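The Kettle Stays Out

What a small kitchen teaches you about living with your pots in plain sight

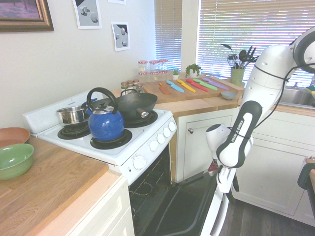
By the Home & Table desk | Clarcombe Quarterly | Jul 29, 2026

There is a school of thought that says a stove should be cleared the moment supper is over, every pan dried and hung and hidden away. I was raised in it, and I have been drifting out of it for 20 years. A blue kettle on a white stove is a cheerful thing to walk in on before you're properly awake, and if a black wok and a saucepan with a blue handle are keeping it company, so much the better!

I do like to leave one burner free, though. It gives you a place to set a pan down while you hunt for the salt, and it makes the whole cooktop look ready for you.

The same easygoing spirit goes for the counters. Butcher block likes being used, and I rub mine with oil every April whether it asks for it or not. A couple of bowls, one orange and one pale green, can live at the end of it quite happily - mine usually fill up with onions and mail.

And then the walls. People get so shy about art in a kitchen. Hang the painting in the fancy gold frame, by all means, but tape up a few plain prints beside it too, and swap them when they curl from the steam. Plain white blinds will let the morning in over all of it.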